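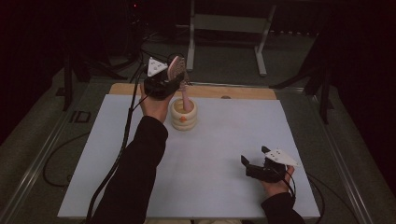
Why does a cup have bumps?

Run your finger down the side of a smooth drinking glass. It slides from top to bottom and nothing stops it. Now think about a cup with round bands around it, one on top of the other, like a pile of soft rings. Your finger goes out, in, out, in. These round bands are called ribs, the same word we use for the bones in your chest.

The cream-colored cup on our table has ribs like this. It also has a small orange part on the front, and a pink rod stands inside it. The rod makes me think of a pestle. A pestle is a stick with a heavy end, and it is used for crushing seeds and leaves in a strong bowl. The bowl is called a mortar. People used these two tools together for thousands of years, and many kitchens still have them.

What do ribs do?

First, they help your hand. When you hold a ribbed cup, your fingers find a place in the low parts between the bands. If the cup wants to slip down, the next band pushes against your fingers.

Second, they make thin walls stronger. You can test this with a sheet of paper. Lay it flat like a bridge between two books and put a coin in the middle. The paper bends and the coin falls. Now fold the same paper many times, forward and back, like a fan. Open it a little, put it over the books with the folds going from one book to the other, and try the coin again. The folded paper can carry it. It is still the same paper — only the shape is different.

Third, ribs are nice to look at.

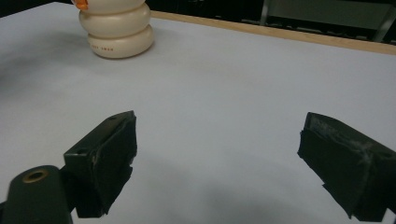 Light also behaves in a special way on a round shape. The part that comes out toward the lamp is bright, and the part that curves in is a little darker. This is why you can see where each band begins and ends, even when all of them have one color. Artists call this shading. If you draw three flat ovals in a pile, they look like pancakes. Add some gray in the places where they meet, and they become round.

Try it at home

Look for ribs in your kitchen. Good places to search are water bottles, food cans, jar lids and the handles of tools. Ask an adult before you take things from a high shelf. Close your eyes and touch each thing slowly. Can you feel how many bands it has? Write down your number, then open your eyes and check.

When I did this in my own kitchen I found 13 things with ribs — and one of them was the hose of the vacuum cleaner, which I did not expect to find there.

New words

Rib: a raised band on the side of a thing.
Mortar: a strong bowl for crushing food.
Pestle: the stick that goes with the mortar.
Shading: light and dark parts that show a shape.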